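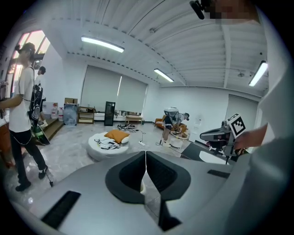
Blog > Robots > Data days
Home Posts About Contact
2 min read

10/16/26

So we're up to 900 demos for Hestix, and my wrists know it! Every example is a person doing a chore with a hand-held gripper, and the model learns from those recordings (that's the plan, anyway). Back in August I thought 341 would be plenty — ha.

The best change we made was having several people record in the same room. Everybody moves differently, and I want that mess in the data. I'm a terrible folder of shirts, so Hestix gets that too.

I still toss almost 7 takes a session, mostly for rushed grasps. Next goal is 1,320, and then I'm retraining from scratch — no more patching the old Skekness checkpoint.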